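Category: Fly fishing waters | Rivers and lakes | Trip planning

Jildale (river system)

Jildale is a spring-fed trout river with a string of small lakes hanging off it, and I've been keeping this entry going for a good few seasons now (corrections always welcome, I get the side channels muddled every year!). Most people come for the brown trout, although the upper lakes hold brook trout too, small and very willing to eat. The name gets used for the river, the valley and the lodge at the bottom of it, so when somebody tells you they fished Jildale it pays to ask which one.

Course

The river rises in a boggy meadow under the Prenis ridge and runs 36 miles before it meets the Samir, a much bigger and dirtier river that I've never had any luck on. The first few miles are barely a stream. You can step over it in places, and the fish will see you coming from the next bend. Below the second lake it picks up cold water from the springs and turns into what I'd call proper dry fly water - long glides, weed beds, undercut banks, the works.

There are five lakes on the system. Upper and Lower Plalania are the ones you'll hear the most about, and they're joined by a channel you can wade across in October but not in June. The other three are walk-in only, with no boats.

Fishing

Browns average 16 inches or so in the middle river and get bigger in Lower Plalania, where they feed on scuds and don't have to work very hard for a living. I fish a 5 weight for nearly everything. Some of the regulars go heavier for the wind on the lakes, and I can't say they're wrong, but I like the lighter rod and I'm stubborn.

Small caddis patterns do well from the start of the season, then it's beetles and hoppers once the grass dries out. Olive scuds fish all year. If you only carry one streamer, make it black and make it skinny. The evening rise on the glides can be fantastic, and it can also be completely dead for a week, so bring a book.

Lodge

Jildale Lodge sits 400 yards up from the lower bridge. It has simple rooms, a drying room for waders and a kitchen that does enormous breakfasts from 6 a.m. Felt soles aren't allowed anywhere on the river, and studs aren't allowed indoors, so bring a pair of camp shoes.
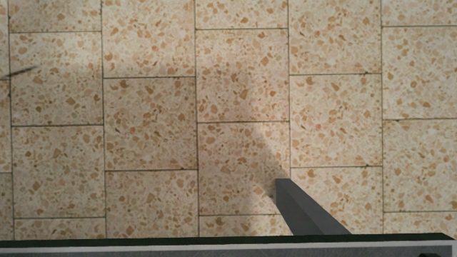

Terrazzo floor tiles in tan, ochre and pale pink.

Access and permits

Day permits are sold at the lodge and at the gas station in Prenis village. The middle river is split into beats, and you book those ahead. The lakes are first come, first served. Everything on the main river is catch and release with single barbless hooks. You can keep two brook trout a day from the walk-in lakes, and they're very good with butter and not much else.

The road in is gravel for the last stretch and the potholes are serious. I've done it in a small sedan, slowly, with a lot of bad language. After heavy rain I'd want something with more clearance - the ford below Upper Plalania comes up fast.

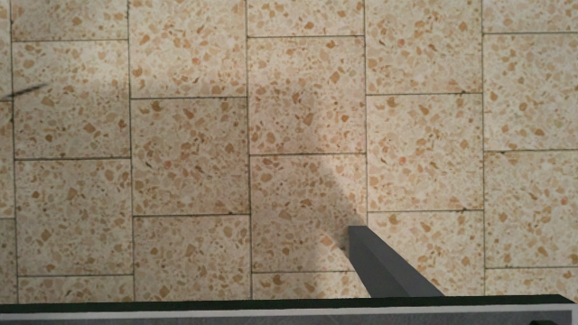

Season

The river opens in May and closes at the end of October. My favorite time is the last month, when the weed has died back and the bigger browns start moving up out of the lakes. Please leave them alone once they're paired up on the gravel. The stretch above the top bridge closes early for that reason, and the date is posted on the gate.

See also: Samir River, Plalania lakes, Prenis ridge trail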